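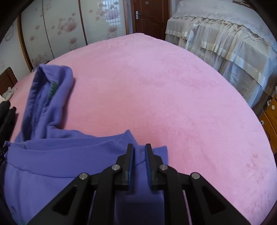

The Testoletti hand-held gripper closed on a purple hooded sweatshirt, bedroom trial.

Reviews > Robotics > Data Collection Tools > Hand-Held Grippers

Home Reviews Buying Guides Archive Contact

Testoletti Hand-Held Gripper: Equipment Review
Tue 24 February

The Ramasamy equipment desk evaluated the Testoletti gripper over 2 weeks for use in recording household tasks. The unit is carried by a person, who opens and closes the fingers by hand while a camera records the work. It was purchased at full price through Drutent, the regional distributor.

Construction. The body is black, with cut-out linkage arms that spread to either side of two parallel fingers. Each finger is faced with blue grip pads. The pivot screws are exposed and can be tightened without removing the arms, and we did so 4 times during the trial. The triangular openings in the arms leave part of the work visible behind them, although an operator looking straight down will still lose sight of small items close to the palm.

Performance on clothing. Most of our trial was spent on garments laid out on beds, a task our members ask about often. Brushed cotton gave no difficulty. The pads took up a single fold of a sweatshirt and kept it through a normal lift. A ribbed cuff was harder to start on, and operators did better when they approached it from the side. Fuzzy blankets were the weak point. When a garment lay flat on deep pile, the fingers tended to collect both layers, and the operator had to release and try again. We completed over 100 folding attempts and consider this the most common cause of a failed one.

Comfort. The handle suits medium and large hands. Two operators with smaller hands reported a tired thumb by the end of a session. Testoletti offers a short trigger as an extra part, which we did not test.

Support. Drutent answered one question about replacement pads within a working day. The printed manual is brief and says little about calibration. Purchasers will need the longer guide, available on request.

Price and recommendation. At $2,000 the gripper costs more than the Tamudton model we reviewed previously, and its finger action is noticeably smoother. We recommend it for groups recording clothing and general household tasks. Groups working mainly with bedding should request a loan unit first. Drutent expects new stock in March.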